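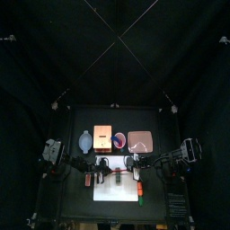 Zweiarm-Aufbau: Parallelgreifer Jerkau gegen Flovalier, lohnt der Umstieg?

Forum > Robotik > Greifer und Endeffektoren

knickarm_kalle
Themenstarter

Moin zusammen,
ich habe zwei Arme über einem schwarzen Tisch, rundherum schwarzer Stoff, Kamera fest montiert. Im Moment sitzen die Parallelgreifer von Jerkau dran. Mein Testprogramm besteht aus Kleinkram: Holzkasten, Schale, Becher, ein paar kleine Klötze, und als Gemeinheit ein dünnes rotes Band, das zwischen beiden Greifern quer über das weiße Blatt läuft.

Jetzt liegt mir ein Angebot für die Flovalier-Greifer vor, 805 Euro das Stück. Der Vertrieb verspricht »deutlich bessere Wiederholgenauigkeit bei flexiblen Objekten«. Das Datenblatt nennt dazu keinen einzigen Messwert. Hat die jemand im Einsatz, und zwar länger als einen Nachmittag?

Steuerung ist die von Zedham, falls das eine Rolle spielt.

Gruß
Kalle

drehmoment_ute

Spar dir das Geld. Ich hatte die Flovalier vier Monate am Tisch und habe sie wieder abgebaut. An starren Teilen war kein Unterschied zu messen, der nicht im Rauschen der Arme untergegangen wäre. Was soll der Greifer auch an Wiederholgenauigkeit bringen, wenn davor sechs Gelenke mit Spiel hängen?

Beim Band ist es noch schlimmer. Dünnes, weiches Zeug hängt an der Fingerkuppe und an der Schließkraft, am Hersteller hängt da gar nichts. Was hast du für Beläge drauf?

knickarm_kalle
Themenstarter

Weiße Beläge, die mitgelieferten. Bei welchem Hub hast du verglichen?

drehmoment_ute

Voller Hub, danach halber. 162 Griffe pro Greifer, immer gleiche Startlage. Der Flovalier lag am Ende vier Griffe vorn. Vier! Dafür gebe ich keine 805 Euro aus, und schon gar nicht zweimal.

Gwawr Pugh

162 Griffe sind für so eine Aussage dünn. Vier Griffe Unterschied heißt bei dieser Menge nur, dass du nichts gefunden hast. Dass es nichts gibt, folgt daraus noch lange nicht. Wir haben im Labor mit 3.000 Griffen pro Variante gearbeitet, und da war bei Objekten unter fünf Millimetern Dicke sehr wohl ein Abstand zu sehen. Bei allem darüber nicht, da bin ich ganz bei dir.

drehmoment_ute

Und welcher Abstand, bitte? »War zu sehen« steht auch im Prospekt.

Gwawr Pugh

16 Fehlgriffe weniger beim Flovalier, auf die 3.000 gerechnet. Klein, gebe ich zu. Ob man das bezahlen will, ist eine andere Frage.

drehmoment_ute

16 von 3.000 ist gut ein halbes Prozent. Und das nennst du einen Abstand? Ein neuer Satz Beläge macht bei mir mehr aus. Wurden die bei euch zwischen den Varianten eigentlich getauscht?

Gwawr Pugh

Nein, die Jerkau liefen mit den alten weiter. Der Punkt geht an dich, das hätte man trennen müssen.

servo_sepp

Servus, mal von der anderen Seite: Kalle, bist du sicher, dass der Greifer dein Problem ist? Schwarzer Tisch, schwarze Arme, schwarze Greifer, schwarzer Vorhang. Und mittendrin ein weißes Blatt, das das ganze Licht zurückwirft. Wenn deine Kamera auf Automatik belichtet, säuft dir der Rest ab oder das Blatt brennt aus, je nachdem. Dazu ein rosa Tablett, halb durchsichtig und glänzend. Daran beißt sich jede Tiefenkamera die Zähne aus, da kannst du hinschrauben, was du willst.

Ich würde die Belichtung festnageln und das Blatt probeweise gegen mattes Grau tauschen. Kostet praktisch nichts.

knickarm_kalle
Themenstarter

Belichtung steht auf manuell, das habe ich als Erstes gemacht. Das mit dem Grau probiere ich. Die Fehlgriffe am Tablett zähle ich sowieso getrennt, die schiebe ich keinem Greifer in die Schuhe. Beim Band sieht die Kamera meiner Meinung nach genug, rot auf weiß ist ja nun wirklich kein Suchbild.

Heledd Maddocks

Ich widerspreche servo_sepp nur halb. Beim Tablett hat er recht, beim Band liegt es eher an der Steuerung. Die Zedham regelt ab Werk beide Greifer nacheinander an, der zweite schließt also verzögert. Bei einem Klotz merkt man das nie. Halten aber zwei Arme dasselbe Band, zieht der eine schon, während der andere noch zugeht. Es gibt einen Parameter für synchrones Schließen, der steht im Auslieferungszustand auf aus.

Mit den McKinnon-Controllern hatte ich den Effekt nicht, die haben dafür andere Macken, über die ich hier nicht reden möchte.

kabelbinder77

McKinnon, oje. Da fällt mir das Firmware-Update vom letzten Jahr ein.

@Kalle: Wie hast du die Kabel an den oberen Segmenten geführt? Auf der rechten Seite ist das bei dir ein ziemliches Knäuel. Wenn so ein Bündel beim Ausstrecken spannt, drückt es den Arm aus der Lage, und du suchst den Fehler wochenlang am Finger. Ich würde beide Seiten gleich verlegen, sonst vergleichst du links und rechts zwei verschiedene Maschinen.

knickarm_kalle
Themenstarter

Rechts ist unschön, stimmt. Ich hielt das bisher für ein rein optisches Problem.

@Heledd: Der Parameter stand auf aus. Habe ihn umgestellt und vorhin eine kurze Reihe gefahren. Gefühlt reißt das Band seltener weg, aber »gefühlt« lasse ich mir ja selbst nicht durchgehen. Ich fahre die 162 Griffe von Ute nach, einmal mit und einmal ohne Synchronschluss, Beläge jeweils frisch.

Gwawr Pugh

Nimm mehr als 162. Bitte.

drehmoment_ute

Für den Synchronschluss reicht es. Wenn der Effekt so klein ist, dass man 3.000 Griffe braucht, ist er mir am Tisch egal.

Gwawr Pugh

Dir vielleicht. Wer Tag und Nacht fährt, sieht das anders.

servo_sepp

Einigt euch doch darauf, dass Kalle die Flovalier vorerst nicht bestellt.

knickarm_kalle
Themenstarter

Bestellt wird erst mal nichts. Ich habe beim Vertrieb nach einem Leihpaar gefragt, für zwei Wochen. Antwort: Leihgeräte nur mit Kaufabsichtserklärung — das sagt mir eigentlich schon genug. Zahlen zum Synchronschluss stelle ich hier ein, sobald die Kabel rechts ordentlich liegen.

kabelbinder77

Klettband nehmen, keine Kabelbinder. Ja, ich weiß.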